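首页 > 研究参与 > 招募公告 > 职场与性别

女性晋升路径访谈研究：参与者招募
2025年12月22日　Zernunen研究室 发布

Zernunen研究室现面向Junside及Neltedier两地招募受访者，参加“技术类岗位女性晋升路径”研究。研究考察具备任职资格的女性在内部选拔中的申请、评审与落选情况，重点为评审标准的书面化程度及其执行差异。

一、招募对象
1. 年满25周岁，女性，现任职于工程、生产、检测或信息技术岗位；
2. 在现单位连续工作满2年；
3. 近五年内至少参加过一次管理岗位的内部竞聘或推荐，结果不限。
另设对照组，招募参与过上述选拔评审的管理人员，性别不限。

二、参与内容
问卷一份，线上填写；半结构式访谈两次，合计180分钟，两次间隔不少于三周。访谈可选择面谈或语音方式，全程录音。受访者可提供本人竞聘材料的复印件，提交前须自行遮盖单位名称及他人姓名。

三、报酬
完成全部环节者，税后一次性支付900元。仅完成问卷者不支付报酬。中途退出者按已完成的访谈次数折算，无须说明理由。

四、数据处理
录音转写后以编号存档，姓名与编号对照表单独加密保管。转写稿返还本人核对，受访者可要求删除任意段落。研究结果只以汇总形式发表，不向受访者所在单位提供个人数据。

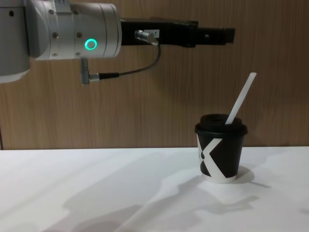
五、报名方式
登录Agbeko报名系统，选择“晋升路径”项目，填写岗位类别、工作年限及可联系时段。无须上传简历。符合条件者将收到知情同意书，签署后方可安排访谈。对照组报名者请在备注栏注明“评审”。

访谈自明年3月起进行，地点为Junside办公区或Neltedier分部，由受访者选定。异地受访者采用语音方式，交通费用不另行报销。名额按岗位类别分配，某一类别满额后，系统停止接收该类别报名。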